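Kobori front loader, three weeks in

Posted by Leonora Bautista, Monday, way too early

Quick one, I have a load to hang. Replaced our old Plonum top loader in June with the Kobori. Paid 345 at Jekwood, floor model, delivery included. Two guys, in and out before lunch.

Good stuff first. Door opens really wide, so you can shove a whole duvet cover in without wrestling it. Basket goes on the floor right under the door and everything drops strait in. Love that. Old one I was head first in the tub fishing for socks.

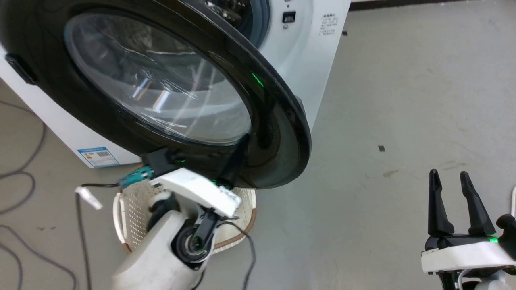
Spin is strong. Towels come out half dry, jeans not so much. Quiet on the wash, louder on the last spin, you'll want the bedroom door shut. Cottons cycle is long. Like, go to the store and come back long. I use the quick one for nearly everything now and can't tell the difference except on kitchen rags.

Complaints. Label text is in Chinese and mine had no English booklet. Lacey Lockwood at Jekwood emailed me a PDF, took her 2 days, fine. Also the black door shows every fingerprint and drip. Wipe it and it's back by evening. And the door sits low, so if your knees are bad get the stand. Kirari makes one that fits, I havent bought it yet.
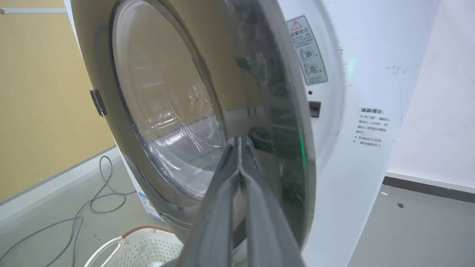

Door open, caution sticker on the front behind it.

Leave the door open after a wash or the rubber smells. Learned that the first week. Drain filter is a pain, put a tray down, more water than you think.

Would I buy again, yes at that price. Full price, dunno. Four stars. Will update if it starts walking across the floor like the last one did.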